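Home | Coursework | Simulator Help | Tickets | Lab Bookings | Sign out

Ticket 1620: Gripper views load at a tilt and the reach task is not scored
Project: Nelby (second-year automation module, simulated household tasks)
Raised by: Team Fiore
Queue: Student simulator support
Priority: Normal
Status: Open, awaiting reply from team

Original report

Our team is preparing the reach-and-return exercise for the Nelby assessment. The robot loads in the furnished room and both arms respond to commands. When the exercise is run, however, the scoring panel remains blank and the log ends with the line "reference pose not set". We have restarted the simulator and reloaded the room file, with the same result.

We are also concerned that the room is shown at a steep slant in the recorded views. The team is divided as to whether this is a fault in the room file or a matter of how the views are mounted. We would be grateful for advice before the practice session on Saturday.
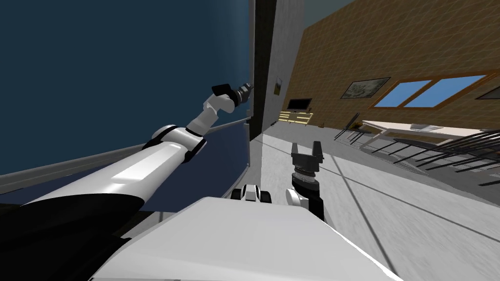
The step limit for the exercise is set to 2000, as the module handbook requires. We have not altered the joint limits. The controller is the standard one issued with the Sukurance package, and the only file the team has written itself is the task script.

First reply from support

Thank you for the report. The slant and the missing score should be treated as separate matters.

A view that is fixed to a moving part of the robot will turn with that part. The furniture and walls may then appear to lean although the room file is in order. Please open the fixed room view and confirm that the floor is level there. If it is level, no change to the room file is needed, and none should be made — edited room files are not accepted for assessment.

With regard to the score, the message in your log is produced when the task script starts before the reference pose has been stored. Please carry out the following and report the outcome on this ticket:

1. Close the task script and reset both arms to the home position.
2. Store the reference pose from the Ostiretti menu.
3. Wait for the confirmation line in the log.
4. Start the task script and allow it to run to the step limit.
5. Attach the full log and one gripper view.

Reply from team

The floor is level in the fixed room view. We accept that the room file is sound and have left it as issued.

Steps 1 to 4 have been completed. The confirmation line appeared and the scoring panel now shows a value for the left arm. The value for the right arm is still blank. The full log has been added to the team folder, and the gripper view is attached to this entry.
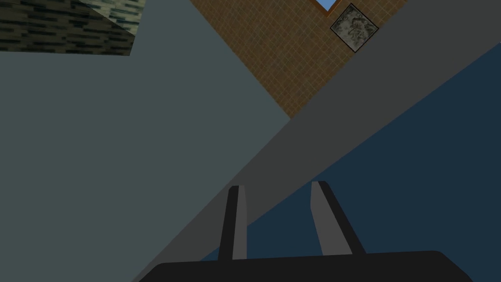
Attachment 2: gripper view, fingers apart with nothing held between them.

Second reply from support

The log shows that the reference pose was stored for one arm only. This happens when the arm selector in the Ostiretti menu is left on "single". Please set it to "both", store the pose again and repeat the run from step 3.

The team should also note that the task script calls the scoring function twice for the left arm. The second call appears to have been copied from the first without the arm name being changed. It will need to be corrected by the team, as support staff do not edit assessed work.

The ticket will remain open until a log with both values has been received. The lab machines may be used for the repeat run in the usual way, subject to booking.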